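Open Day FAQ: Firko Robot Hall

Last updated in May. Same questions keep coming in so here they are in one place. If yours isn't here, email the front desk, address at the bottom of the main page.

When is it?

Doors 10 a.m., last entry 3:30 p.m., lights out at 4:30. Demos run all day with a break from noon to 12:40. Hall stays open during the break but the arms are parked.

Do I need a ticket?

Yes, for the demo area. Free, but we cap it at 20 people per slot. Book on the sign-up page, pick a slot, bring the confirmation on your phone or on paper. Lobby displays and coffee, no ticket.

My slot says full. Can I just show up?

You can try. Come to the desk ten minutes before a slot starts. No-shows get given away at that point. Mornings are your best bet, afternoons fill up with school groups.

How long is a visit?

40 minutes for the demo slot. Most people stay longer for the lobby. No rush, except that you do have to clear the demo area when the next group comes in.

What will I see?

Two stations this year.

Station A, Karabulut. Mobile base, carries totes between shelves. Big, slow, beeps.

Station B, Landuron. Tabletop work with a robot hand. Toy bricks mostly, then a few workshop items depending on who's running it. This is the one everybody asks about so more on it below.

The Dellari welding cell is NOT running. Fume extraction is being replaced. You can look through the window on the way to the restrooms.

What does the Landuron station do exactly?

Brick work on a baseplate. The hand goes to a row of bricks and handles them one at a time. Slots differ, Amirul changes the task during the day so if you come twice you may get something else. Ask him at the table, he likes being asked.
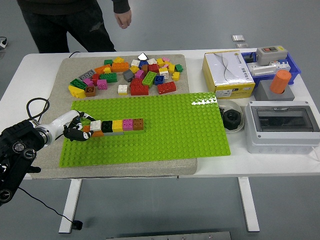 Landuron table: robot hand at the left end of the brick row, loose bricks on the felt board behind the baseplate.

Why toy bricks?

Cheap, tough, and everyone knows how they're supposed to fit. Also they punish you for being a little bit off. Press a brick down crooked and it won't seat, a kid can see it from the back row. Much harder to tell with a machined part.

What's the other stuff on the table?

Things for the later tasks. Big hex nut in a clear bowl, an orange cylinder standing on a gray base, a switch box with a red and black push button, a crate of electrical parts. Not every slot gets to them. Please don't pick anything up, even if it's right at the edge near you.

Is it running by itself or is someone steering it?

Depends on the slot and we'll tell you at the start. Some are run by an operator, some are run from a learned program. Ningsih Sembiring gives the intro and says which one you're getting. If you missed it just ask again.

What happens when it drops a brick?

Someone on staff puts it back. It does drop them. We don't hide the misses and we don't re-run a slot to get a clean one. If it stops completely, the restart takes a few minutes and we use the time for questions.

How many bricks has it done?

The tally board in the lobby said 1,432 placements when this page was updated. Target for the end of the season is 4,000. Only bricks that are fully seated get added, half-pressed ones don't count.

Can I drive it?

Not the Landuron, sorry. Insurance. There's a small joystick gripper in the lobby that anyone can use, no ticket, and kids are usualy better at it than their parents.

How close can I stand?

Behind the tape on the floor. Staff go past the tape, visitors don't, and that includes people who work with robots in their day job. Watch your feet, there are cables on the floor on the working side.

Can kids come?

Yes. Under 12 with an adult, one adult per three kids. Strollers OK in the lobby, park them there before the demo area. There's a step for small kids at the tape so they can see the table top.

Is it loud?

Landuron, no. You can talk normally. Karabulut beeps when it backs up and some kids hate it. Ear defenders at the desk, free to borrow, give them back please.

Wheelchair access?

Step-free from the parking lot to both stations. Accessible restroom past the Dellari window. If you need a spot at the front tell us when you book, or at the desk, either works.

Photos? Video?

Photos yes, no flash at the tables. Video yes for personal use. Ask people before you film them, staff too. No tripods, the walkway is narrow.

Parking?

Lot B, behind the hall. Lot A is for deliveries and you will get towed. Bike racks by the main door.

Food?

Coffee, tea, cookies in the lobby. No food or drinks in the demo area, water included. Truck outside from 11 with sandwiches, card only.

We're a school / club, can we get our own slot?

Yes, up to 20 including teachers. Write to Ningsih with the size of the group, ages, and two possible times. Give her a couple of weeks. Groups bigger than that get split, half does Karabulut while the other half is at Landuron, then swap.

Will you post the slides from the talk?

Yes, on the downloads page once Amirul Pillai has sent them over. Allow a week.

I left something behind.

Front desk has a box. We keep things for a month. Currently in there: one kids' jacket, two water botles, a set of car keys.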